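About Flekano

Flekano writes and tests working rules for teams that record hand tasks for robot training. We began with one folding table and a list of things that kept going wrong. The list became our first handbook, and the handbook is still the main thing we do.

Our customers are labs and small automation firms. They want recordings of ordinary household work, such as folding, sorting and putting away, done by people using hand-held grippers. They also want every session done the same way, whoever is on shift. That is the part we help with.

Who we are

Gyula Bakos started the company after several years of writing safety procedures for packaging lines. He still signs off every change to the handbook. Armelle Carré runs the recording floor and trains new operators. Bence Balogh checks finished recordings against the rules and sends back the ones that don't meet them. Géza Jakab looks after the grippers, the cables and the computers.

How we work

Each task has a written sheet of no more than 2 pages. The sheet gives the starting layout, the order of the steps and the finished state. For a long-sleeved shirt, the garment starts flat and face-up with both sleeves out. One sleeve is folded in across the chest, then the other, and the body is folded last. Operators don't switch the order partway through a session.
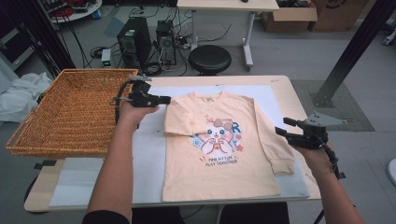

Folding a child's long-sleeved shirt with two hand-held grippers, left sleeve first.

The handbook also covers the operator. The grippers do the handling, and bare fingers stay off the garment while recording is on. If a fold slips, the operator opens the jaws, moves back and tries again from the last clean step. The slip stays in the recording and is marked in the log. We used to delete these attempts. Customers asked us to keep them, and the rule was changed.

Operators can stop at any time and don't have to say why. Breaks are paid. A sore wrist or thumb is reported the same day, and that person moves to checking or labeling work until it clears up.

Our checks

Our last full review covered 3465 recordings. Of these, 2257 passed on the first check. Another 1170 were accepted after the log was corrected, and the rest were thrown out. Most of the corrections were for missing slip marks or a wrong garment code. We share these results with customers, including the reasons for rejection.

The handbook

The current edition is called Girka. It was approved on Oct 22, 2026, and replaces the Bozsik edition, which customers may keep using until the end of December. The main changes are a shorter start-up check, clearer wording on cable slack and a new section on clothing with printed fronts. Customers get a copy with their first order. Other teams can ask for one by writing to the office, and we welcome corrections.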